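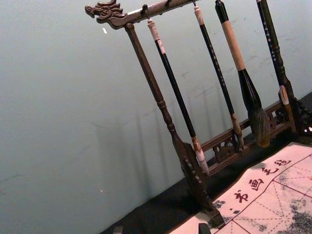 Products Grippers Service Notices Contact

Products > Grippers > Huvano wrist gripper > Service notice

September, posted by Noreen Sial

Huvano wrist gripper: slow release fault

Applies to Huvano grippers with controller version 206. Units on version 200 are not affected.

Talwood has confirmed a fault in the release step. When the gripper lets go of a thin handle, one finger can open later than the other. The arm starts to back away while the slow finger is still closed, and the part is dragged sideways. Murray McIntyre first reported it from a brush-hanging job, where a calligraphy brush was pulled off its hook and the rack tipped over. The arm did not log an error.

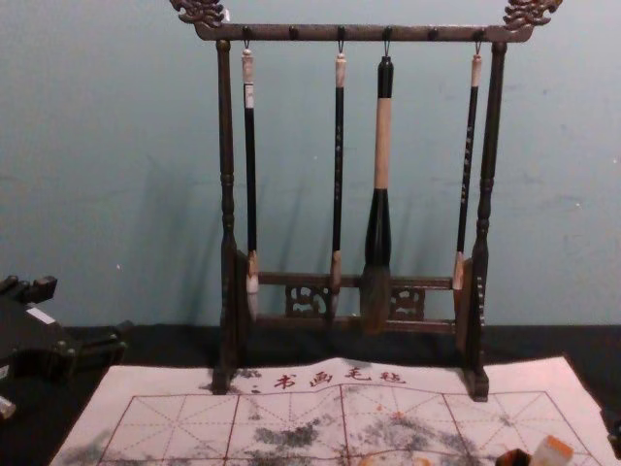

Light parts that hang freely are most at risk. Heavier parts in a fixed holder have not shown the problem in our tests.

Until the update is installed:

Set the release delay to 300 ms. The factory setting is too short.
Turn on the finger position check under Motion > Release.
Keep hands clear of the rack while the arm is backing away.
If a part is dragged, press stop and open the fingers by hand.

The corrected controller file is in testing with Ximeng Gu. Owners with the Akell finger set should also check both finger screws for play, as a loose screw makes the delay worse.

Replacement finger kit: 2 fingers, screws and hex key. Free for affected units.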